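Teaching by Hand
Inside Trullelia, where a robot's schooling begins with someone else's fingers

23 Jan 2018

The first thing I learned at Trullelia is that I am terrible at being a robot. I'd been given the gloves and the headset, plus a short talk on keeping my elbows loose, and within a minute I had steered two very expensive hands into a position best described as startled poultry. The operator beside me said I was doing fine (she was being kind) and showed me how to let the shoulders go first and the fingers follow.

Trullelia teaches household chores by remote control. A person wears the controls, the robot copies the person, and everything gets saved: joint angles, grip, what the cameras see. Do that enough times and a program called Trukalon starts working out how to do the chore by itself. When I visited, the library stood at 2164 recorded runs, and 1184 of those were bathroom chores. Bathrooms! I had expected laundry, or maybe soup.

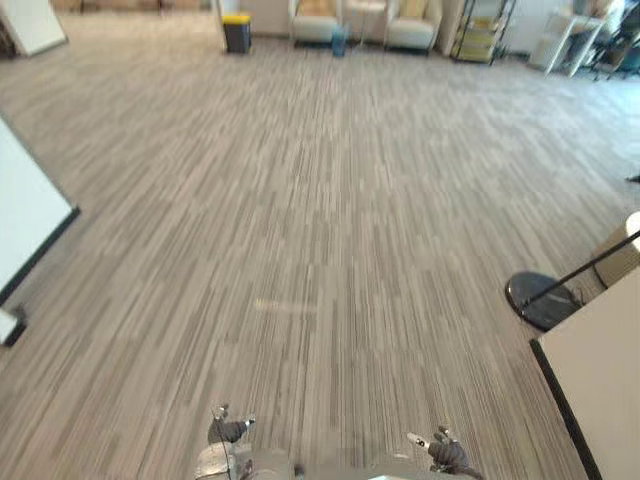
The operator's view, with both of the robot's hands waiting for a job.

You get used to that view surprisingly fast. After a while I stopped looking at my own arms and started thinking of the gray ones as mine, and when one of them twitched I felt guilty, as though I'd fidgeted in church. The regular operators say the feeling fades after a few weeks. One of them still says "ow" when she bumps a cabinet.

The chore of the day was tidying a sink. Anybody can do it half asleep, and most of us do, so it is wonderful to watch someone slow it down enough for a machine to follow. The operator came at the cup from one side, backed off, came in lower, and closed the fingers one after another. Then she did the whole thing over with the wrist turned a little. She wants the robot to see lots of decent ways to do it, including the ones where she has to fix her aim halfway.

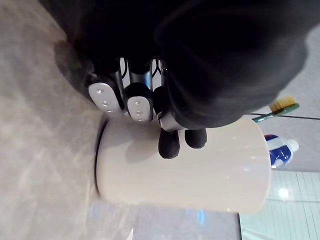 Grip is the part I could have talked about all afternoon. The controls don't send any feeling back to your fingers, so operators learn to judge contact with their eyes, and they get very good at reading small signs. Shadows help a lot. On a glossy white cup, the soft gray smudges under the fingertips tell you how the hand is sitting over the curve, and an experienced operator watches those the way a driver watches mirrors. There is an older way of teaching too, where you take hold of the arm and walk it through the motion yourself. The crew still uses it for the first few runs of a new chore, and I loved it: you can feel the joints give, and you stop being scared of the thing.

Duangkaew, the training program that gets new operators ready, takes 3 weeks. My own lesson was a good deal shorter. I got 63 minutes at the controls, and I managed one run that the team agreed to keep, mostly as a record of how people recover from mistakes. I'm told it has been filed under "novice." I have rarely been so proud.

What stays with me is how much of a tidy sink lives in the layout. People put the cup where their own hand likes it, and next time it's an inch over, with the toothbrush leaning some other way. Operators change these things between runs on purpose, so that Trukalon can't just memorize one spot on the counter. 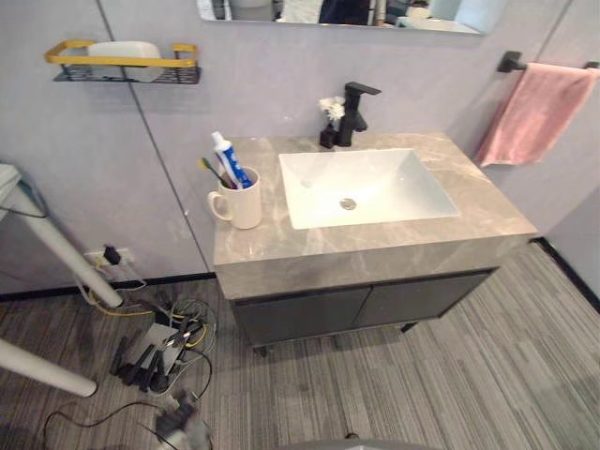 Kitchens Are Next

A second set of chores, under the name Flata, begins in October with plates, drawers and a dish rack. The operators are already arguing over the right way to stack bowls, and two of them have been practicing at home with oven mitts on. I have asked to come back for the drawers.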